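I bought the Jaswood balcony solar kit in March, after a winter of watching my electric bill climb. It's two panels, a small inverter, a mounting rail and a cord that plugs into an outdoor outlet. I paid $1,459 with shipping. The ads say it "pays for itself before you know it," and I'd like to know who wrote that, and what they pay for power.

Start with the output. The box says 800 watts. On a clear day, with the panels facing south and nothing shading them but my neighbor's chimney late in the afternoon, the best reading I ever got was a good way short of that, and it lasted maybe twenty minutes. Most days the curve climbs late, sags at lunch if there's haze, and is done by dinner. I wasn't expecting lab conditions on a third-floor balcony. I was expecting the big number on the carton to turn up once.

Over the first full month it took $10 off my bill. Go ahead and do the division. Even if I'm generous and assume every month matches that one (December won't), I'll be waiting more than twelve years, and the inverter is only covered for 10. The panels carry a longer warranty, but panels don't do much without the inverter.
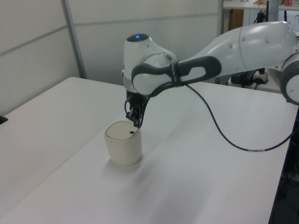
*A white robotic arm above a small lidded container.*

The app is by a company called Nustow, and it's the weakest part of the whole thing. It wants an account, a phone number and your location before it shows you a single watt. It logged me out four times in one week. The "savings" screen uses a price per kilowatt-hour that you can't edit unless you pay for the upper tier, and the default was well above my actual rate. Funny how that error runs in their favor.

Now for what I can't complain about. The Räsänen rail is excellent. It clamps on without drilling, the bolts didn't strip, and we've had two nasty windstorms that didn't move it at all. If you already own panels, I'd buy the rail alone and skip the rest. Setup took me about 26 minutes, not counting the phone call to my utility to ask whether I was allowed to plug it in. Make that call first. Mine wanted a form, and some will flat out say no.

I also looked at the Hinton kit. It costs less and comes with a plain little display on the inverter, so you don't need an app at all. I haven't used one, so take that for what it's worth, but if mine were going back tomorrow that's where I'd look.

Will I keep it? Probably. The return shipping is on me and I threw out the foam. It does make power, and the fridge runs partly on it at noon. Two and a half stars, and most of those belong to the rail.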